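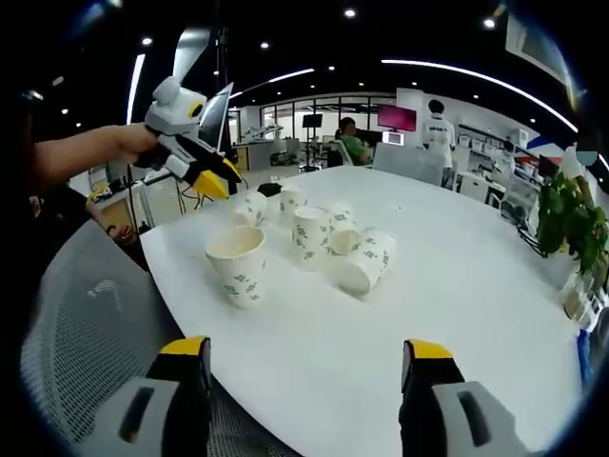 Gutenon, 14 April 2026

Hand-held grippers: jaws that keep closing on paper cups

rmarquez_bench
Hello all, and sorry in advance for the length. We're on the cup task with the yellow-tipped grippers, two people at the big white table, and I have a fault I can't pin down. Every so often the jaws keep squeezing after I've let the trigger go. Paper cups just fold. Today it caught the side of my thumb, no harm done, but it gave me a start! It's happened 3 times in 100 grasps, always on the same unit, and the log shows the trigger as open each time.

pelkonen_fan
Glad the thumb is fine! I'd bet on the return spring. Ours went soft in August and did just this (drove us up the wall for a week). Swap it and see.

Martti N.
I have to disagree, friendly as I mean it. A tired spring gives you slow opening, and you're describing more squeeze. Check the cable where it leaves the housing, and please take that unit off the table until you know.

pelkonen_fan
Fair, though ours really did pinch harder before it quit. Springs are cheap and I'd still start there.

rmarquez_bench
Unit is off the table, Martti, and my tablemate and I are sharing the other one, which is slow but friendly. I wiggled the cable and got the fault on the second try, so I'm leaning your way. New spring is coming from Wilon anyway, and I'll post once both are in.

Martti N.
Good man. Run up to 300 empty closes before you put a hand near it.

23 comments · 3 shares
Last updated: today
Contact | © Givura Forums | Back to top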